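Le coin bricolage : la petite boîte à vis

Voilà bien longtemps que je vous promettais ces quelques lignes sur le tri de la quincaillerie, et comme l'hiver traîne un peu cette année, je n'ai plus d'excuse ! Tout est parti du meuble Clidura que nous avions récupéré pour l'entrée de l'atelier, une jolie chose à tiroirs, très solide, livrée avec un sachet que quelqu'un (je ne dénoncerai personne, il se reconnaîtra) avait vidé au fond d'un saladier, avec tout le reste. Vous connaissez ce saladier, vous en avez sûrement un chez vous : des clous, des chevilles, des rondelles, deux clés dont on ne sait plus ce qu'elles ouvrent, et puis tout ce qui est minuscule et qui descend au fond.

Girish Kandpal, que beaucoup d'entre vous ont croisé à l'atelier d'automne, a eu la patience de s'y mettre avec moi un dimanche après-midi. Nous avons étalé un vieux drap sur la grande table — un drap clair, c'est bien plus commode pour les yeux — et nous avons commencé par les grosses pièces, celles qu'on attrape à pleine main. Le plus long vient après, évidemment.

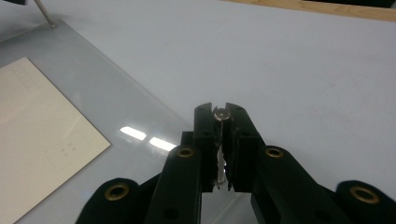 Les petites pièces méritent qu'on leur consacre un moment à part, de préférence en début de séance, quand on a encore les doigts souples et l'humeur égale. Je les range par longueur d'abord, par forme de tête ensuite, et je ne mélange jamais les deux opérations, sous peine de tout recommencer (je l'ai fait, croyez-moi). Prenez une pièce argentée comme celle-ci, toute petite, avec sa tête ronde et plate et sa tige fine : que ce soit une vis ou une simple pointe, elle disparaît dans un saladier en moins de temps qu'il n'en faut pour le dire. Je lui réserve donc une case étroite, avec un couvercle qui ferme pour de bon.

Pour le rangement, nous avons adopté le casier Flostum à 12 cases, qui tient debout sur l'étagère et qu'on peut emporter sous le bras. J'ai collé sur chaque couvercle une étiquette écrite au crayon gras, parce que je change d'avis souvent et que le feutre ne pardonne pas. Les pièces orphelines vont dans un bocal à confiture ; on le fouille une fois l'an, et on y trouve toujours son bonheur.

Si le cœur vous en dit, nous recommençons ensemble le samedi 23 février, dans la salle Trotgate. Apportez votre saladier, votre tiroir ou votre boîte à biscuits, quel que soit son état, et une paire de lunettes si vous en portez. Il y aura du thé, et Girish a promis un gâteau à la cardamome. Les casiers vides seront à retirer sur place, contre 2 euros pour la caisse de l'atelier.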